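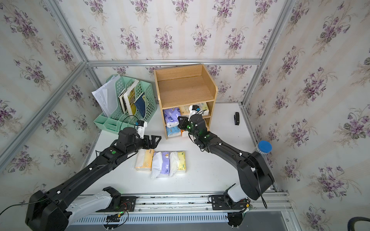 I have been thinking about wallpaper since November, which is longer than I have thought about most of my career decisions. Our back hallway in the Odcombe house has been bare plaster ever since we stripped it, and every few weeks I order another batch of samples from Wallimo and tape them up next to the light switch, where they curl. The current front-runner is a violet print. Purple bouquets with green leaves, marching down stripes of pale beige and white, on a cream ground, and there it is going around three sides of a white tabletop, looking far more sure of itself than any of my samples ever have. I had assumed violets needed a grandmother and a dish of hard candy to make sense. Put them behind a plain white table and a bit of silver metal and they hold up fine.

The stripes are what sold me. Flowers alone tend to drift all over a wall like they're looking for the bathroom. Stripes give them a lane. They also show you every place where your corner isn't straight, and our hallway was built by someone who regarded straight as a matter of opinion. I measured it top and bottom and got two different hallways.

My other half prefers a sample called Bozsik, a gray-green thing with no pattern at all that costs 38 dollars a roll and looks like the inside of a filing cabinet. We have agreed to disagree, meaning both samples are still taped up and we each walk past nodding at our own.

Then there's the tissue question. I keep tissue packs on the hall shelf, in a row, on the theory that a row looks deliberate. It did look deliberate for about 13 minutes. I bought a Jiveck basket to fix this and it now holds keys, one glove and a receipt for the basket.

Anyway, I've priced it out. The hallway needs six rolls of the violets if I'm careful and seven if I'm me. I ordered seven. Delivery takes 16 days, so there's still time to lose my nerve, and the paste is already sitting under the stairs – next to the paste from the last time I was sure.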